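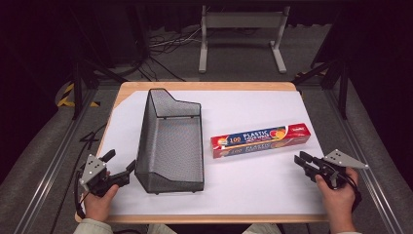 Hardware Notes | Grippers
11/10/2024
By Ingvild Halvorsen
14 shares | 2 comments

The Skerden jaws went into this comparison as the favorite, mostly because Daniyal Rizvi had already told everyone they would win. They are stiffer than the Droltham pair we have been using since September, they close with a satisfying click, and they cost more, a quality that tends to impress people before any testing starts.

We ran 300 trials with each set, both hands, same operators, same controller settings. The task was a dull one on purpose: pick up a box of plastic wrap from the table and put it in a wire-mesh basket. A long box is a mean little object. Grab it at one end and it swings. Grab it with two hands that disagree about timing and it folds in the middle, and then Mudassar Durrani has to go and buy another.

On clean placements the two sets came out close enough that Daniyal asked to see the spreadsheet twice. Where they parted ways was the basket. The stiff jaws like to catch in mesh, and once they have hold of it they bring the whole basket along for the ride. The Droltham jaws give a little and slide off. Laiba Qureshi logged 687 contacts with the basket over the full run and has asked not to be given the contact column again.

The cables were the other story. Both sets hang off the same hand-held mount, and both cables pull on the wrist once you reach for the far side of the table. Jawad Rajput's fix is a longer lead with a loop of slack near the base. It works fine until you step on it.

So the Droltham jaws stay on for the next round of recording, and the Skerden set goes back in its very nice case. We still want to try it on flat, heavy things, where the stiffness ought to help. Daniyal has volunteered to run that one himself and has already predicted the result.

Filed under: grippers, bench tests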